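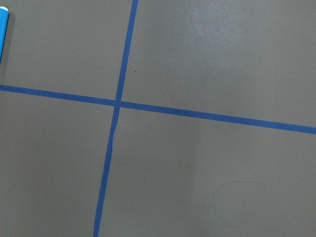

2 min read

Ostum tabletop kit – FAQ

What do I get?
Setup of the two-arm sorting bench at your site, plus the Ostum software. Arms come from you or on rental thru Dultus. Paper and tape included, we bring plenty.

Why tape the table?
Gives you cells to talk about. "Put it in the near left one" beats typing coordinates. Painter's tape on kraft paper, laid by hand. Doesnt need to be square – the software learns the lines as they are, crooked ones too.

Why markers?
Cheap, bright, easy to replace. They roll a bit, which makes them a fair test for a gripper. 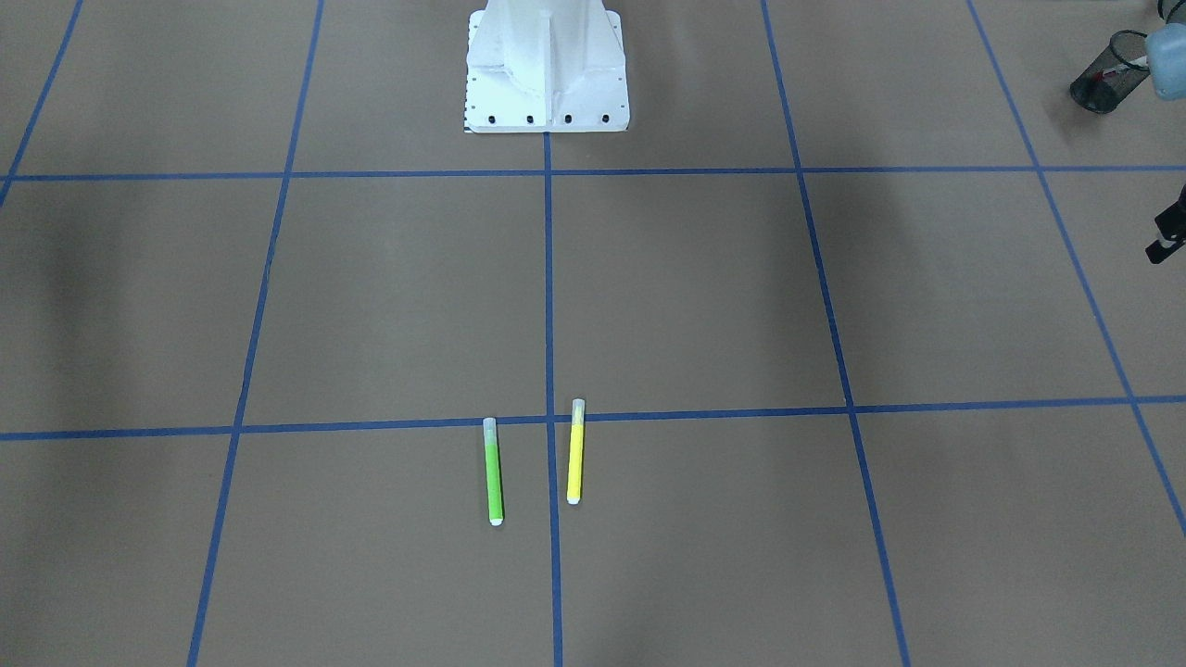
Yannick Tanguy wrote to ask if the grid has to be redone every time the paper is changed. Yes. New paper, new tape, then run the line check again. Takes 9 minutes with practice.

How many runs before it sorts by color?
Plan on 100 for a first try, 1000 if you want to leave it on its own for a shift. Fewer if your lighting stays put.

Can people sit at the table?
Beside it, yes. Keep hands off the paper while the arms are live and the pendants in reach.

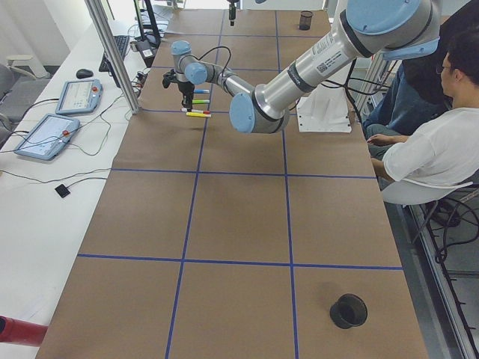
Will it work with our own cups, the Clullari team asked, or only the ones you ship? Your own are fine. Open top, wider than the gripper. Tell us the height first.

Support?
Email only until June. Barbier customers, use your old login.

Contact | © Ostum | Back to top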